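Clirnstead House Residents' Group
Minutes of the July meeting, held in the ground floor lounge, 7.30pm

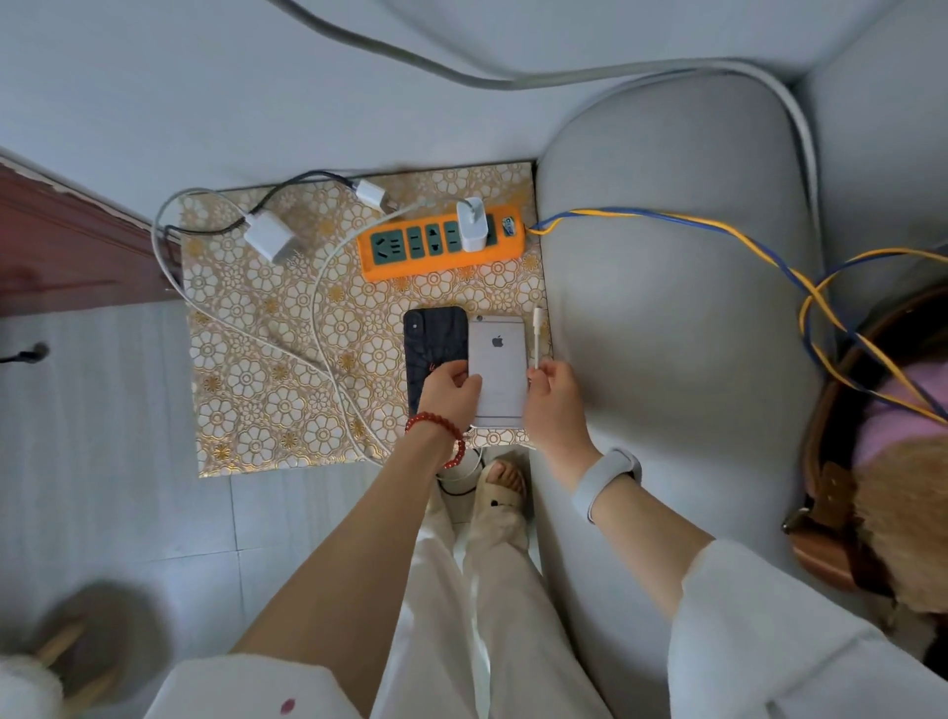 Can I leave my phone charging in the lounge while I go back upstairs?
Please stay in the room with it. The lounge is open to everyone and the group can't look after people's things.

Present: Bríd Doherty (chair), Kathleen Costello, Nicanor Figueroa, Marisol Figueroa, and me, Citlali Ocampo, taking the notes. Four others came and went and didn't sign the sheet, so if you were there and want your name in, tell me and I'll add it.

Apologies: none received, though Bríd did say two people had stopped her on the stairs to say they'd try.

1. Last month's minutes

Agreed, with one correction. I'd written that the bike shed key was with Marisol and it is with Nicanor. They live in the same flat so I didn't feel too bad about it, but Marisol has had people knocking and she'd like it put right. Key is with Nicanor!

2. The charging corner

This took up most of the evening, so I'll try to get it all down. Quite a few of us have got into the habit of charging phones in the lounge, on the mat in the corner by the sofa. It's handy if you're down here for cards or the film night and it saves going up and down. The trouble is that it's got rather popular and the leads end up all over the place.

Kathleen started us off. She likes the corner and wants to keep it, but she'd caught her foot on a long white lead the week before and didn't enjoy it. She'd like leads wound in short, and kept on the mat instead of trailing out over the tiles. Everyone was happy with that. Nicanor said he has a bag of those little fabric ties left over from doing the cables behind his telly and he'll bring them down. Anyone can use them, just put them back after.

Then we got on to the orange extension strip. Marisol asked what was going on with the blue and yellow wires, the twisted pair that goes off over the sofa. She doesn't like people leaning back on them, and she doesn't like plain twisted wire as a lead in a shared room at all. Nicanor agreed with her (this was minuted at her request). Bríd asked whether anybody present would be prepared to say it was fine and there was a bit of a silence. We agreed it should come out of use until Arriaga, the electricians who do the stair lights, have looked at it. Bríd will ring them. If they say it needs replacing we'll buy a proper strip with a fitted lead and a decent length on it, and it'll run along the wall.

I asked what people were meant to do in the meantime and the answer is the ordinary wall sockets by the bookcase. There are 2 of them and you'll have to be nice to each other.

The mat itself came up too. Kathleen thinks the gold flowers are lovely and gave the corner a bit of cheer. Marisol said lovely or not, she'd like to know what it's made of before anyone puts a warm charger on it, and could it go somewhere else. We went round this for a good while. In the end it stays where it is for now, nothing gets charged on it until the strip is sorted, and we'll put it back on the list for next time. Kathleen offered her old tea trolley as a place to rest phones off the floor – I think that's a smashing idea, and my knees do too. She'll measure it first.

Last bit on this: mixed-up leads. We've had three people go home with the wrong one since spring. iPhones with the Lightning end want one sort of lead and a lot of other phones want another, and the white ones all look the same at ten at night. Please put a bit of tape with your flat number on both the lead and the plug. I've got a roll of masking tape and a pen in my kitchen drawer and I'm nearly always in.

Actions: Bríd to unplug the strip, put it away and ring Arriaga. Nicanor to bring ties. Kathleen to measure the trolley. Me to write a notice for the corner.

3. Money

Bríd read out the balance, which is £792. The Drurnitz people have been paid for the window cleaning and nothing else is owed. We agreed to keep up to £200 aside for the electrician and a new strip, and Bríd thinks it'll be well under. Nicanor asked if what's left over could go towards the garden bench. Put down for next month.

4. Heating in the lounge

A short one, as it's summer and nobody could get very worked up. The Evden heater under the window has been rattling when it's on. Marisol would like it looked at before October and not in the middle of it, like last year. Bríd will ask the managing agents and will ask in writing this time.

5. Photographs for the hallway

Kathleen has found a box of pictures from when the building opened in 1978, including one of the front steps with the old railings. She passed some round and we all got distracted for a good twenty minutes, I'm afraid. There's one with a very fine moustache in it that we couldn't put a name to. She'd like to frame a few for the hallway, and everyone said yes straight away. If you have any of your own from the early years, could you let her borrow them? She'll copy them and give them straight back.

6. Any other business

The big teapot has lost its lid. If it's in your flat, no questions asked.

Nicanor said the back gate is sticking again and he'll plane a bit off the bottom once we've had a dry week.

One of the unsigned visitors (sorry, I really must start passing the sheet round earlier) asked whether film night could begin at seven so that people with early shifts can see the end. Agreed on a trial. Bríd pointed out that it means supper at half five for some of us, but she was outvoted.

Marisol asked for the lounge windows to be shut by the last person out. They were open all night twice last month.

7. Next meeting

Same place and same time next month. On the list so far: the mat, what Arriaga have to say, the trolley, the garden bench. Send me anything else and I'll add it on.

Meeting closed at 9.10pm. Kathleen had brought a lemon drizzle and there was a slice left, which went home with Nicanor and the bike shed key.

Notes by Citlali Ocampo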